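Storing Webbing Belts: Flat Fold and Boxing

Home > Wardrobe > Accessories

By Orsolya Borbély
Updated April 2024

Webbing belts are often hung from a hook by the buckle. The weight is small but it pulls on one spot, and over a season the strap takes a bend just behind the hardware. Folding the belt and keeping it in a shallow box avoids this and takes up less rail space. The method below suits woven cotton or polyester straps up to 40 mm wide. Solid leather belts should be rolled, not folded.

What you need

A clear table, longer than the belt if possible
A soft brush or dry cloth
A square box with low sides
A strip of paper or a small tag for the size

Preparing the belt

Take the belt off the trousers and empty it of any key clips or pouches. Lay it on the table at full length with the outer face up. Brush along the weave from the buckle to the tip. Grit collects where the strap passes through the buckle, so open the fold there and brush it out.

Check the tip. A loose leather or metal end should be glued or crimped before storage. Frayed threads on polyester can be trimmed close and sealed with a flame held well off the surface. Cotton is trimmed only.

If the belt has been washed, dry it completely before folding. Webbing that feels dry on the surface may still hold moisture near the stitching. Leave it overnight on a rack.

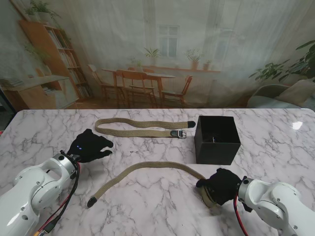 Work on one belt at a time and move any others to the back of the table. Where the colours are close, pairs get mixed up at this stage, and the size tag ends up on the wrong strap.

Folding

1. Bring the tip back towards the buckle so the strap forms a long flat loop. Stop with the tip just short of the hardware.
2. Line up the edges. Do not press the bend flat. It should stay rounded, with a gap at the turn of at least 8 mm.
3. Fold the doubled strap once more if the box is small, again leaving the bend soft.
4. Turn the buckle so its smooth side faces out. A prong or toothed bar left against the webbing will lift threads.

A very stiff strap will spring open at step 3. Coil it instead, starting from the tip and finishing with the buckle on the outside. Keep the coil slack enough to slide a finger through the centre.

Boxing

Stand the folded belts on edge, buckles all at the same end. Two buckles should not touch, particularly if one is plated and the other is bare metal. Offset them or put a piece of card between.

The Tralberg drawer box and the Kettunen shallow tray both hold folded webbing without crushing the bends. The Votent box is deeper and is better suited to coils. Any box without a lid is fine in a closed drawer. On an open shelf, cover it with a cloth.

Write the size on the tag and loop it round the buckle end. For a belt cut to length, record the measurement from the buckle bar to the tip, e.g. 86 cm.

Maintenance

Refold stored belts 2 times a year, moving the bend to a different part of the strap. April and October are convenient if you change over seasonal clothes then. Wipe metal parts with a dry cloth while the belt is open. Grey or green marks on the webbing near the buckle mean the storage spot is damp and the box should be moved.

Related: Sorting scarves by fibre | Repairing a loose keeper loop | Mutach rail fittings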